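ok printing thread. 300 tote bags, two color heat transfer, due before December. shop is Dandano, just me and a press older than I am

first 12 came out fine. then the white started cracking when you streched it. of course

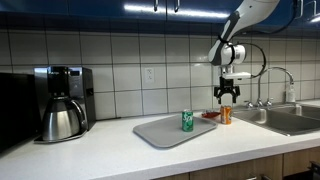
Blue cabinets, orange can.

called Abilio Calvo, who ran presses at Kuruc forever. he says my dwell time's too short and my platen's lying to me. bought temp strips. he's right, left corner reads way low

so now it's 5 more seconds and a pad under that corner. peel cold, NOT warm. writing that on the wall

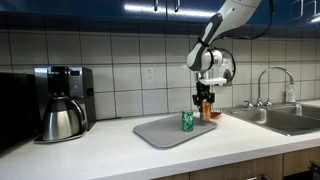

also the Vanivier transfers want heavier pressure than the old sheets. says so on the box. did I read the box, no

reran the bad ones. stretch test ok, wash test tonight

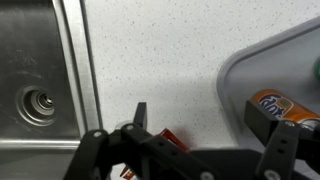 customer now wants the logo half an inch higher. on all of them. told her the ones already pressed are staying put, she was nice about it
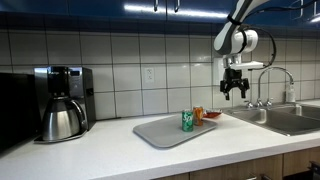

job number is 942 if anyone from Flotlow is reading, I still need teh other box of blanks. email me pls

back to pressing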